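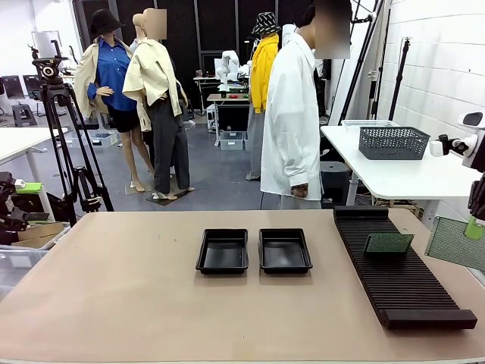 Sebastián Saavedra told us on our first visit that loading the racks was the job everyone got in their first week and then kept getting, and that if we wanted to know what a robot would change at Gevent we should start there and leave the soldering alone.

So we did! Our project looks at one small task in a small electronics workshop in Campbell: taking bare perforated boards out of a slotted rack, laying them in black trays for the bench, and putting them back in the rack at the end. The two-armed robot is being tried on the same task under a trial called Ekano, and our group from Florivbridge was allowed to follow the trial and talk to the people whose shifts it touches.

## How the job is done by hand

We each had a turn, which we'd recommend to any group doing a workplace project. You hold a board by its edges, tilt it until it lines up with a slot, and slide it in. It sounds like nothing. After the first rack my thumbs knew all about it, and I'd put a board in crooked across two slots without noticing. The regulars do it while chatting, hardly looking down.

A hand-loading stint is 20 minutes, then people swap. The swap is important to the staff (more on this below) and it took us a while to see why.

## What the robot does

The robot takes a board by its edge between its fingertips. At the point shown at the top of the report there is one board standing in the rack, near the upper end, and another in the right gripper, out past the edge of the table, with both trays still empty. The ridges on the rack are close together, so the angle of the board has to be right before it goes anywhere near a slot. Watching this the first time was brilliant -- we all leaned in and held our breath like it was a penalty shootout.

Over the days we were there we logged 332 attempts at moving a board. We sorted the ones that didn't go to plan into two kinds:

- **Slips**, where the board turned in the grip and had to be set down again.
- **Misses**, where the board touched a ridge and the arm backed off.

In 18 of those attempts a person had to step in. Most were slips. We don't have a fair number for people doing the same job by hand, as nobody at Gevent writes it down when they fumble a board, and we think a later group should collect it before comparing the two.

## What changes for people

This was the best part of the project, and the part where our first draft was wrong. We had written that the robot would "free up" the staff, a phrase we'd picked up from our reading. When we read it out at the workshop on 2018-05-08 we got some polite looks.

First, the swap. Loading is dull, but it's a sit-down job that comes between stretches of close work under the magnifier. One assembler told us she rests her eyes on it. Take the loading away and her shift becomes all magnifier, unless someone puts a different break in its place. At the time of writing nobody had decided what that would be.

Second, learning the boards. New starters load racks and pick up the part names, the storage layout and the gossip while they're at it. Sebastián thinks this could be replaced by having newcomers look after the robot for their first week: checking its racks, clearing slips, keeping the log. We tried it and he might be right -- you get to know a board very well when you've straightened it in a gripper for the fourth time.

Third, who gets called. During our visits one person on each shift ended up being the one who helped the robot, and it was always whoever sat closest. They liked it at first. By the end of May they wanted it on the roster, with their own bench work adjusted to match, and we've put that in our recommendations.

## Recommendations

1. Keep a hand-loading slot in the roster for anyone who wants it.
2. Put "robot helper" on the roster by name and count it as work.
3. Write down slips and misses for people as well as for the robot, with no names attached.
4. Let the assemblers choose where the rack sits on the table. They had strong views about this and we only asked in our last session.

## Things we'd do differently

We spent too long on the arms and not long enough at the benches. We also changed our log sheet halfway through, so the early entries lump slips and misses together and had to be sorted afterwards from our notes. The second version of the sheet has a column for who stepped in and what they were doing when they got called away, and a blank copy is in the appendix for anyone who'd like to use it.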